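GUNDVILLE, Feb 9, 2020

**Plasodier brings robot handling to its Gundville returns bench, and the whole crew is staying on**

Plasodier is very happy to announce that robot arms are now part of daily work at its Gundville returns and repair centre. The first 3 arms went live in January. They share the long sorting bench with the people who have always run it, and every person who worked at that bench last year is still on the payroll.

The centre takes in used tools, meters and small equipment from hire shops across the region, checks them over, and sends them back out or strips them for parts. On a busy day that can mean 2,767 items coming through the roller door. Until this winter each one was picked up, turned over, read, set down and picked up again by hand, often by the same person for a full shift.

"I've been on that bench a long time and I love the work, but my wrists don't," said Gifty Bawa, who leads the day crew. "The arm does the lifting and holding now. I get to do the part I'm good at, which is looking at a thing and knowing what's wrong with it!"

The arms pick up an item, hold it steady for the person checking it, and place it in the tray that person chooses. The decision always stays with the crew. Anyone at the bench can stop an arm with the bar at knee height, and anyone can send an item back to be handled by hand if they don't like the look of the grip. Flat, worn and taped-up pieces were the hardest to get right, and the team spent a good part of the trial on them, trying different finger covers and grip settings until the crew was happy.

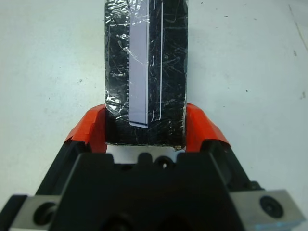 Callum Lennox said he had expected to spend his shifts babysitting the machine, and was surprised at how quickly it faded into the background. He still wants it to be faster with small pieces, and would like the trays moved closer so the people on the far side don't have to stretch. Both requests are on the list for the next round of changes.

That list hangs on the wall beside the kettle and anyone can write on it. So far it has led to softer lighting over the bench, a quieter air line, a lower shelf for labels and a change to the start-up chime, which the night crew couldn't stand.

Training was the biggest piece of the project. Before the arms were switched on, the centre put in 339 hours of paid training, all of it during regular shifts. Crew members learned to set up a job, teach the arm a new grip, clear a jam and lock the arm out for cleaning. Sayaka Maruyama, who ran the sessions, said the best questions came from people who had never touched a robot before.

"They wanted to know what it does when it isn't sure," she said. "That's a great question, and we changed the settings after hearing it. If the grip feels wrong, the arm now puts the item down and waits for someone to come over."

Jobs at the bench have changed too. Crew members now rotate between checking, repair and arm set-up, and a new pay step has been added for those who complete the set-up training. Repair has gained the most time. The centre has a backlog of 2,000 items waiting for parts or a proper look, and the crew has been itching to get into it for ages.

Fiifi Odoi, who moved from sorting to the repair room in January, is teaching himself to rebuild display units with help from the older hands. "I used to pass the interesting ones along and never find out what happened to them," he said. "Now they land on my desk."

Plasodier's other centre, in Vitdale, will run its own trial later this year. Shalini Bansal, operations manager for both sites, said the Vitdale crew will visit Gundville first and talk with the people at the bench before any equipment is ordered. The floor plan there is tighter, and the crew may well want something different.

Neighbours, hire shop partners and local schools are welcome to come and see the bench at work. Tours can be booked through the front office at the Gundville centre. Please wear closed shoes.

**Media contact:** Shalini Bansal, Operations Manager, Plasodier, Gundville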